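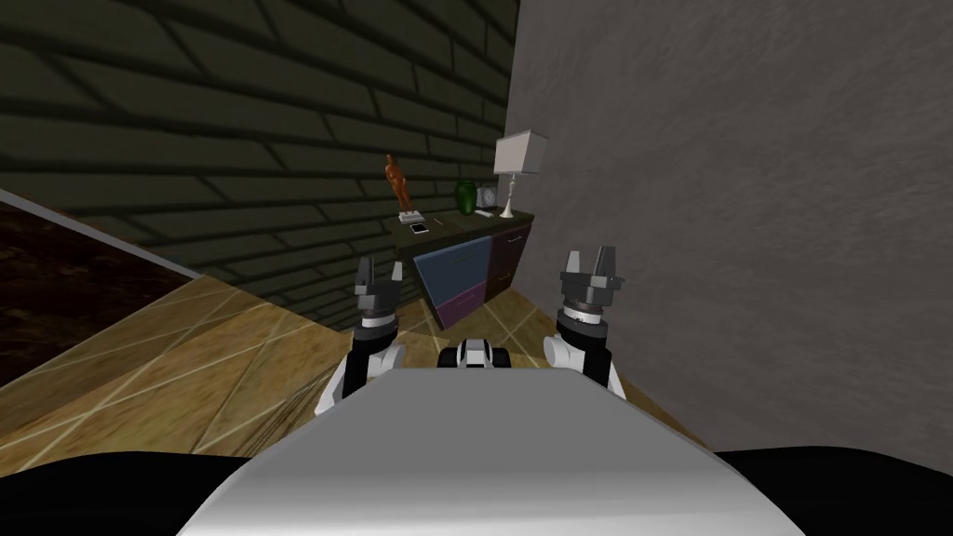
Slide 1: The fault

Jotport ran the pick task 1,000 times in the simulator. In 89 runs the grip signal came back true with no object held. Credit to Refilwe Le Roux, who found it in March.

Slide 2: Cause
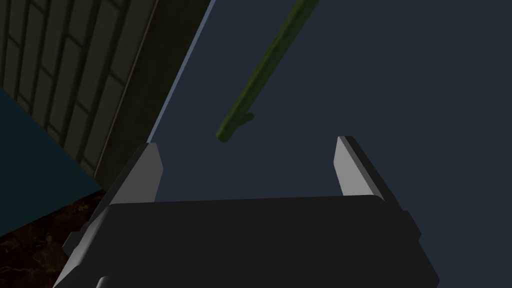 Two timers disagreed, and the arm lifted on the wrong one. Ajith traced it in the logs. Point at the wide gap between the fingers, with the green stick clear of it. A grip flag must read false in a pose like that. Pause for questions.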